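How Does a Car Get Its Color?

Next time you walk through a parking lot, look at all the colors! Red, blue, silver, white, maybe even a bright orange one if you're lucky. Every one of those cars started out as plain gray metal. So how did the color get there, and why does it stay put through rain, snow and a hundred trips to the car wash?

Paint in layers

Car paint is like a very thin sandwich. First comes a coat that stops rust. Rust is the crumbly brown stuff that grows on steel when water and air get to it, and it can eat a hole right through a car door. To put this coat on, workers dip the whole body of the car – no seats, no wheels, no engine – into a giant bath. Electricity running through the bath pulls the paint onto the metal, even into corners a brush could never reach.

Next comes the primer. Primer is smooth and usually gray or white, and it gives the color something to hang on to. Have you ever tried to use a marker on a shiny plastic bag? The ink just wipes off! Without primer, paint can have the same kind of trouble.

Then it's time for the base coat, and that's the color. Last of all there's the clear coat, which looks like glass when it's finished. It has no color at all. Its job is to shine and to take all the small scratches so the color underneath doesn't have to.

Where do colors come from?

Colors come from pigments. A pigment is a powder ground up so fine that it feels like flour. Paint makers stir it into a liquid, and the tiny grains spread out everywhere. White paint gets its white from a powder called titanium dioxide. Many reds and browns come from iron oxide, and guess what that is? It's a cousin of rust! So the same kind of stuff that harms a car can also help make it a pretty color.

Mix a little red into a lot of white and you get pink. Mix in a bit more red and you get a stronger pink. A paint shop has to get this exactly right, so the painter weighs every drop on a scale. At the Verstraete body shop in Oststead there are 46 cans of color on the mixing shelf, and from those they can make thousands of shades.

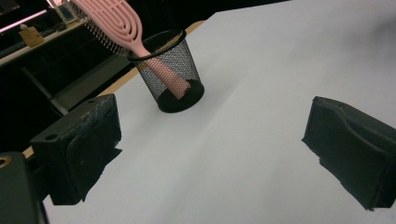 Pink can be as light as this brush handle.

Why do some cars sparkle?

Metallic paint has tiny flakes of aluminum in it. Each flake is like a mirror, smaller than a grain of salt. When the sun hits them, they bounce the light back at you, and as you walk past, different flakes light up. Pearl paint uses flakes of a mineral called mica that have been given a super thin coating. Light bounces around inside the layers and can come out in different colors, so a pearl car might look green from the front and purple from the side. Wow!

Spraying it on

Painters don't use a brush on a car, because bristles leave lines. They use a spray gun, which breaks the paint into a mist. The painter wears a full suit and a special mask, and works in a room called a spray booth. Big fans pull the air through filters so that dust can't land on the sticky paint. One speck of dust makes a bump you can see!

The painter sprays 2 coats of color and waits 15 minutes between them. After the clear coat goes on, the booth warms up like an oven and the paint bakes hard.
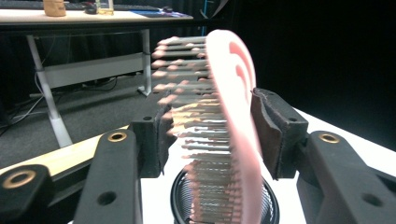
Bristles in rows, with pinkish tips.

Can a car change color?

Yes! People do it all the time. The shop takes off the handles, lights and mirrors, sands the old paint until it's dull, and starts again with new layers. The hard part is the hidden places, like the edges of the doors and under the hood. If the painter skips those, you'll open the door and find the old color peeking out.

Try it yourself

Put a spoonful of white poster paint on a plate. Add one drop of red and stir. Paint a stripe on paper, add another drop, and paint the next stripe beside it. Keep going until you run out of paper, then give each color a name. Car companies make up names for theirs, so be as silly as you like. Floltwood Pink, maybe?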